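Filed under: Home > Tidying & Storage > Kids' Stuff
2 min read

pyo_40
How do you all store little squishy toys? We have a pile of rubber animals and pretend fruit, and they end up all over the bed. I bought a 19 dollar organizer from Prindthorpe and the drawers are too shallow. Right now everything goes in a green cookie tray.
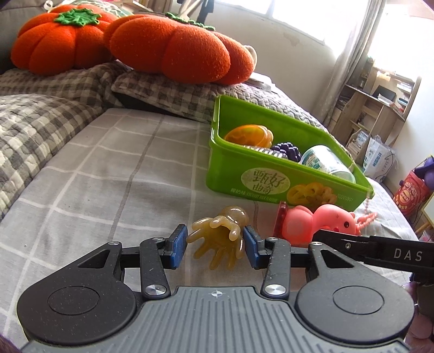
Mylene Malabanan
Return the organizer. Small drawers are a pain with kids because they pull out all of them to find one thing. One open bin, lid off, done.

vastville2
I disagree. One bin means the thing you want is always at the bottom. We have two, food in one and animals in the other. My son is four and he can sort that much.

pyo_40
Two might work. The grapes and the corn would go with the food, and I could use the orange bowl for the odd bits.

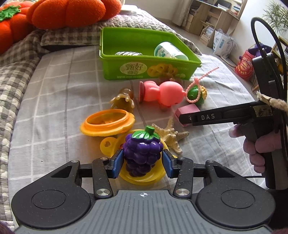
The bowl is too small for the animals though, so I would still need another bin for those. I'd like to keep it under 50 dollars total if I send the drawers back.

Mylene Malabanan
You don't need to spend anything. Use a shoebox.

piltska
Shoeboxes fall apart. I went through three last February.

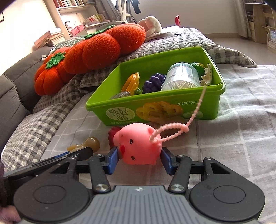 Whatever you get, wipe the toys before they go in. The soft ones pick up lint from blankets. I would also move the toothpicks out of the green box and put them back in the kitchen if you have little kids.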